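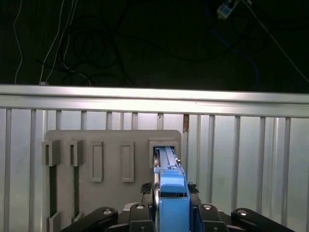 Print this page
E-mail this page

Jandelari disassembly project
Minutes, 9 April 2023

Present: Efraín Villca (chair), Yaneth Alvarado (minutes), Lisside group, two from Huanca by phone
Apologies: none

1. Previous minutes
Accepted with one spelling fix (Sarketti, two t's).

2. Method update
Efraín took us through the new search routine. The arm no longer drives straight to the taught pose. It makes light contact, spirals out in small steps and lets the wrist force reading tell it when the part has found its opening. The blue tool and the grey board were used for all the tuning, and everyone who'd watched it run was delighted with how gentle it has become!

Success on the slot was 66 per cent with the old taught poses. With the spiral search it is now over 90, from 1731 logged attempts. Yaneth asked that the nine aborted runs be counted as failures. Agreed, and it barely moves the result.

3. Desktop towers
Work has moved on to whole computers, side panel off, lying flat on the ribbed table. The blue latches are the first target, as they are easy to pick out by colour and release without a screwdriver.
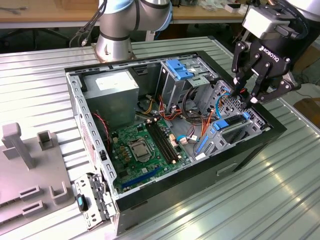
Wiring is still the hard part. The fingers have to come in close to cables that sit differently in every case, and the planner treats them as solid. Huanca offered their soft-obstacle code, which was very warmly received. Efraín would like 100 latch trials before we change anything else in the planner.

4. Paper
Draft to go around the group before the December deadline is even in sight, if Yaneth has her way. She will write the method section; Lisside has the figures.

Actions
EV: latch trials, log format unchanged
YA: method section, recount of aborted runs
Huanca: send code and a short readme

Print this page
E-mail this page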